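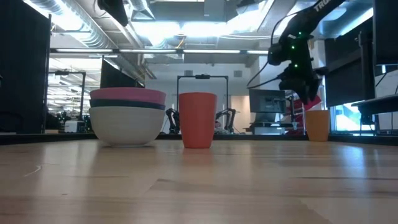 생활도구론 11주차 강의노트
그릇 포개기와 컵 두기: 식기 정리의 기초

11월 수업분 보강. 지난주 못 나간 부분 포함이라 좀 김. 시험 범위는 맨 뒤에 적어둠. 급히 정리해서 순서 뒤죽박죽인 데 있음, 양해.

0. 지난주 복습 (짧게)

수납은 "넣는 일"이 아니라 "꺼내는 일"부터 생각한다고 했음. 꺼낼 때 손이 몇 번 가는지. 그릇 하나 꺼내려고 위의 것을 들고, 옆에 내려놓고, 꺼내고, 다시 얹고. 이 동작을 다 세면 동작 수. 과제 1 채점해 보니 다시 얹는 동작 빼먹은 사람 많았음. 넣어서 셀 것.

용어 다시:
포개기(nesting) = 안으로 들어가는 것. 바닥이 아래 그릇 속에 들어감.
쌓기(stacking) = 위에 얹히는 것. 납작한 접시, 뚜껑 있는 통.
둘을 섞어 쓰면 답안에서 감점. 일상어로는 둘 다 "쌓는다"고 하니까 헷갈리기 쉬움. 이 노트에서도 "더미"라고 쓸 때는 포갠 것, 쌓은 것 둘 다 포함.

1. 오늘의 예: 대접 한 벌, 컵 둘

흰 대접이 맨 밑, 남색이 그 안, 분홍이 맨 위. 남색은 가장자리만 얇게 띠로 보임. 포개기의 전형. 색이 다 다르니까 위에서 내려다보지 않고 옆에서 봐도 몇 겹인지 읽힌다는 점에 주의. 같은 색이었으면 옆에서 겹 수 읽기 훨씬 어려움.

컵은 따로. 주황빛 도는 빨간 컵은 키가 크고, 노란 쪽 컵은 더 안쪽, 상판 먼 가장자리 가까이. 둘 다 위로 갈수록 벌어지는 꼴.

노란 컵이 작아 보이는데 진짜 작은 건가? 수업에서 나온 질문. 답: 사진만 가지고는 말 못함. 멀리 있으면 작아 보이는 게 당연. 컵 크기를 비교하려면 나란히 같은 거리에 놓고 재야 함. 과제 사진도 마찬가지, 거리 다른 물건 둘을 놓고 "이쪽이 작다"고 쓰면 안 됨.

2. 왜 대접은 포개지나

조건 정리.

(가) 벌어진 옆선. 굽에서 입까지 점점 넓어져야 함. 수직벽이면 같은 크기끼리는 안 들어감. 안으로 오므라든 그릇(항아리꼴)도 안 됨.

(나) 굽 지름. 위 그릇 굽이 아래 그릇 안쪽 바닥보다 작거나 같아야 바닥까지 앉음. 크면 중간에 걸린다. 걸려도 포개지기는 하는데 높이가 올라가고 흔들림.

(다) 벽 두께. 두꺼우면 그만큼 덜 들어감. 얇은 플라스틱이 많이 포개지는 이유.

(라) 손잡이, 귀, 주둥이 없는 것. 있으면 그 자리에서 걸림. 귀 달린 수프 그릇은 방향 맞춰야 하는 것도 있음.

흰 대접 보면 옆면이 곡선으로 내려가서 좁은 굽으로 끝남. 굽이 좁으면 포개기에는 유리, 안정에는 불리. 늘 이 둘이 맞바꿈 관계임. 시험에 냄.

높이 차(나온 만큼)라는 말 쓸 것임. 한 개 더 포갤 때마다 더미가 높아지는 길이. 영어로는 pitch라고 쓰는 교재도 있고 increment라고 쓰는 교재도 있음. 우리는 그냥 "단차".

더미 높이 = 맨 밑 그릇 높이 + 단차 × (개수 - 1)

같은 그릇끼리일 때만 맞는 식. 크기 다른 그릇 섞이면 단차가 자리마다 다르므로 하나씩 더해야 함. 이걸 한꺼번에 곱해버린 답안이 작년에도 있었음.

보기 문제처럼 생각해 보기: 밑그릇이 아주 크고 위 그릇이 작아서 속에 쏙 들어가면 단차가 0이 될 수도, 그러니까 더미 높이가 밑그릇 높이 그대로일 수도 있음. 오늘 예에서는 분홍 가장자리가 제일 위로 나와 있으니 그 경우는 아님.

3. 포개는 순서

원칙은 큰 것 밑, 작은 것 위. 다들 앎. 그런데 예외가 있음.

예외 1. 자주 쓰는 게 큰 그릇일 때. 밥상 차릴 때마다 맨 밑 것을 빼야 하면 매일 동작이 늘어남. 이때는 더미를 나눈다. 큰 것 따로, 작은 것 따로.

예외 2. 무게가 크기와 다를 때. 작은 돌그릇, 큰 플라스틱 볼 같은 경우. 가벼운 것이 밑이면 위가 무거워 넘어지기 쉬움. 무게 먼저 봄.

예외 3. 재질이 섞일 때. 유약 바른 그릇 안쪽에 굽 거친 도기를 앉히면 긁힘. 사이에 종이나 천 한 장. 천은 마른 것으로.

물기 이야기. 포개기 전에 완전히 말려야 함. 특히 굽 안쪽. 식기세척기 돌리고 나와도 굽 안쪽에 물 고인 경우 흔함. 젖은 채로 포개면 냄새, 얼룩, 그리고 붙어버림(진공처럼). 붙은 것은 억지로 비틀지 말고, 아래쪽만 미지근한 물에 담그고 위쪽에 찬물. 유리는 온도차 크게 주면 깨지니까 조심. 뜨거운 물 금지.

몇 겹까지? 정답 없음. 이 수업에서는 "한 손으로 들 수 있고 눈높이를 안 넘는 것"을 기준으로. 교재마다 숫자가 다른데 외우지 말 것. 단 실습실 규칙은 있음: 사기 대접은 한 더미 3개. 넘기면 실습 점수 깎음.

4. 컵 놓기

컵은 대접과 다름. 손으로 쥐는 물건이라 키가 크고 바닥이 좁음. 넘어진다.

바로 세우기 / 엎어 두기. 이걸로 매년 토론함. 정리:

바로 세우면 먼지 들어감. 입 닿는 데가 상판에 안 닿음. 금방 쓸 거면 이쪽.
엎어 두면 먼지 안 들어감. 대신 입 닿는 데가 바닥에 닿고, 속에 습기 갇힘. 덜 마른 컵 엎어 두면 냄새 남. 살이 있는 받침이나 그물망 위에 엎으면 해결됨.
얇은 유리잔은 입이 제일 약하니까 엎지 않는 쪽이 낫다는 의견 많음.

벌어진 꼴의 컵은 포갤 수 있음. 수직 원통 머그는 못 포갬, 손잡이까지 있으면 더. 벌어진 컵이라도 깊이 물리면 안 빠짐. 그래서 잘 만든 컵은 안쪽에 턱이 있거나 바닥 가까이 단이 져 있어서 위 컵이 거기까지만 들어감. 집에 가서 플라스틱 컵 있으면 안쪽 만져보기. 턱 있는지.

컵끼리 간격: 손가락이 들어갈 만큼. 다닥다닥 붙이면 가운데 것 꺼낼 때 양옆 건드림. 이것도 동작 수로 설명 가능(건드린 컵 바로잡는 동작).

앞뒤로 놓을 때: 키 큰 것 뒤, 작은 것 앞이 원칙. 오늘 예는 키 큰 컵이 더 앞쪽에 있음. 다만 옆으로도 떨어져 있어서 가리지 않음. 가림은 앞뒤만이 아니고 좌우로도 따져야 한다는 얘기.

가장자리 문제. 상판 끝 가까이 세운 컵은 떨어질 위험. 뒤쪽에 올라온 턱이 있으면 좀 낫고, 앞쪽은 보통 없으니까 앞쪽이 더 위험. 어린이 있는 집은 앞 가장자리에 컵 안 둔다. 이건 원칙이라기보다 그냥 규칙으로 삼으세요.

5. 상판

밝은 나무 상판 위에 놓았을 때 색 대비. 흰 그릇은 밝은 나무 위에서 덜 튀고, 주황이나 빨강은 바로 눈에 띔. 시각적으로 찾기 쉬운 물건은 꺼내는 시간이 짧다는 얘기 5주차에 했음.

나무 표면에 조명 반사가 길게 지나가면 그 자리에서 물기가 안 보임. 닦을 때 머리를 옆으로 옮겨서 빛 각도를 바꿔 볼 것. 쉬운데 안 하는 사람 많음.

긁힘. 나무 상판 잔 긁힘은 굽에서 많이 생김. 대접 더미를 밀어서 옮기면 안 됨, 들어서 옮김. 무거우면 나눠서 든다. 밀어야만 하면 천 깔고.

나무 닦는 법은 12주차에 따로. 오일 종류랑 같이 함. 여기선 젖은 행주로 오래 두지 말 것만.

6. 사례 읽기 (유인물 뒷장)

Rizal Pelupessy의 수업 자료에서 가져온 것. 부엌 두 곳 비교.

Lau 부엌: 작은 공동 부엌. 선반 한 칸. 대접을 색별로 사람마다 나눠 줌. 한 사람이 색 하나. 장점은 자기 것만 씻으면 되고 누가 안 씻었는지 바로 보임. 단점은 손님 오면 그릇이 모자란다는 것, 그리고 색 따라 더미를 나누니 선반을 많이 먹음. 결국 크기별로 다시 포개고 색은 그냥 표시로만 남김.

Illgate 급식실: 그릇 358개를 한 모양으로 통일. 모양이 같으니 단차가 일정하고 더미 높이 계산이 쉬움. 카트 칸 높이를 더미에 맞춰서 짰다고 함. 대신 한 종류가 단종되면 골치. 나중에 산 대접이 굽이 조금 달라서 섞어 포개면 기우뚱했다는 얘기가 제일 재미있는 부분이니까 꼭 읽어오기.

토론거리:
색으로 나누기와 크기로 나누기, 뭐가 꺼내기에 유리한가. 사람 수가 바뀌면 답도 바뀌나.
모양 통일이 언제 손해가 되나.
Lau 부엌에서 손님용 그릇은 어디 두는 게 맞았을까. 도면 그려서 설명.

7. 실습 (2인 1조)

준비물: 크기 다른 대접, 벌어진 꼴 컵, 줄자, 마른 행주. 실습실 그릇은 Garkudora 것 쓰면 됨, 왼쪽 장 아래칸. Flanon 컵은 바닥이 미끄러우니까 쓰지 마세요.

순서
대접 각각의 높이, 입 지름, 굽 지름을 잰다. mm로. cm로 쓰면 다시 재게 함.
작은 것부터 위로 오게 포개고 한 겹 얹을 때마다 전체 높이를 적는다.
단차를 구한다. 자리마다 다르면 다른 대로 다 적음.
더미를 들어서 팔 길이만큼 옮긴다. 흔들리는지 본다.
순서를 하나만 바꿔서 다시. 포개지는지, 얹히기만 하는지 구별해서 적는다(0번 용어 참조).
컵을 더미 옆에 놓고, 더미를 들 때 손이 컵에 닿는지 확인. 닿으면 간격 벌리고 그 간격을 기록.
마지막에 전부 말린 상태로 제자리. 젖은 것 넣지 말기. 지난번에 누가 넣어서 장에서 냄새났음.

줄자로 입 지름 잴 때 바깥에서 바깥까지. 안쪽 지름은 따로 표시. 둘을 섞어 적은 표는 못 씀.

8. 자주 틀리는 것

단차에 맨 밑 그릇 높이까지 넣는 것. 단차는 두번째 그릇부터.
굽 지름 말고 배 지름을 재 오는 것.
"안정적이다"라고만 쓰고 끝. 무엇이 어떻게 됐을 때 안 흔들렸는지 써야 함. 들었을 때? 상판을 쳤을 때?
사진만 보고 재질을 단정하는 것. 사기인지 플라스틱인지 멜라민인지 눈으로는 모를 때 많음. 모르면 "재질 미상"이라고 쓰면 점수 다 줌.
컵 이야기에 손잡이 얘기 빼먹는 것.

9. 과제 2

자기 집(기숙사도 됨) 그릇장 한 칸을 골라 바꾸기 전 / 바꾼 후를 기록. 글은 2,000자, 사진은 2장. 사진 더 넣지 마세요 파일 안 열려요. 꺼내는 동작 수 비교표 필수. 표는 글자 수에 안 들어감.

기한은 2020년 12월 28일. 늦으면 하루마다 감점, 사유서는 조교 말고 저한테 직접.
조별 아님. 개인 과제임. 같은 집 사는 사람끼리 같은 그릇장 쓰면 칸을 다르게.

10. 시험 범위

용어 구분(포개기 / 쌓기 / 단차), 높이 식과 그 식이 안 맞는 경우, 굽 넓이 맞바꿈, 순서의 예외, 컵 엎기 토론 양쪽 논거, Illgate 사례. Lau 사례는 읽어두되 서술형으로는 안 나감. 나무 닦기는 다음주니까 빠짐.

다음주 읽을거리: 교재 6장 앞부분. 행주 하나씩 들고오기.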